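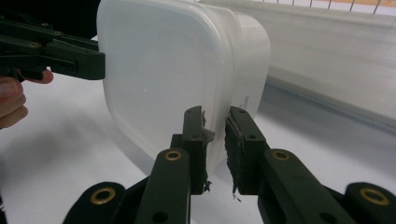
The Nudico is a small desktop computer, and its makers in Lutow sell it without any fan. I used it for two months as my only machine. The processor runs at 2000 MHz when it is cold and goes down step by step when the metal case becomes warm. The side cover of my unit is a milky plastic, the same kind of half-clear white as a food container with rounded corners, and it lets the status light shine through softly. I liked this more than I expected.

In the Koscombe graphics test it reached 1482 points on the first run. After one hour of work the result was lower, but the desktop still felt quick – only large photo files made me wait. Older games are fine at 720p. Newer ones are not, and no setting will change this.

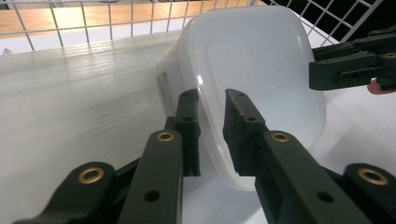 Văn thinks I am too kind to it, and wrote to me that for 549 euros one should get a second memory slot, even if the case must be a little thicker. I can't argue much with this. The memory is fixed to the board, so you must choose the size when you order. I would take the bigger one and keep the machine on a shelf with free air on both sides.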